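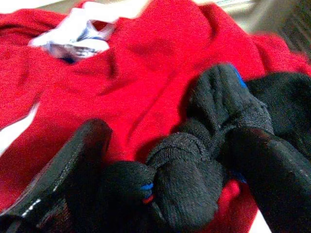 About Domis

We love a good sweatshirt! Domis started in February with two folding tables in a back room on Grisham Street, and we've been sorting, mending and passing on secondhand clothes ever since.

Everything that comes in gets shaken out, checked at the seams and cuffs, and folded by size. Knitwear is our favorite - pullovers, cardigans, anything with a bit of fuzz left in it. We read every care tag we can, and if one has faded past reading we wash cold and hope for the best.

Last winter 776 pieces went back out the door, most of them to families in Osei and Dretirano. Our shelves now run to 16 sizes, baby to adult, and kids' reds and yellows never stay long.

Come by and dig through the bins! Drop-offs are welcome at the side door, clean and bagged, please.

Page updated 19th July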